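Journal > Household > Seasonal Storage

Home Essays Archive Contact

The Autumn Change of Wardrobe
12/10/2019

Residents of Udbridge are accustomed to a short autumn. The heating in most of the older buildings is switched on in October, and by then winter clothing should be aired, inspected and returned to daily use.

It is my practice to set aside 2 evenings for this work. Garments are taken out of storage on the first evening and left near an open window overnight. On the second, seams, zippers and pockets are checked, and anything in need of repair is placed in a separate bag. Mr. Genivaldo Meireles, whose repair shop in Gatport has served my family for many years, asks that items reach him before the first frost – after that date the wait is commonly 3 weeks.

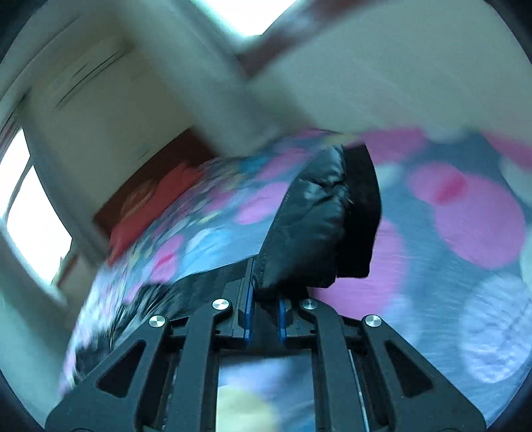 Black padded garment on the bed, October.

Padded clothing requires particular care. It should be stored dry and never tightly compressed, as the filling may not recover its shape. Cedar blocks are acceptable for wool. I do not recommend scented sachets, which leave an odor that persists well into the season.

Items no longer worn may be donated. The collection point at Prerkholm accepts clean coats in all sizes, and Ms. Vanderleia Figueiredo has confirmed that children's sizes are most needed this year.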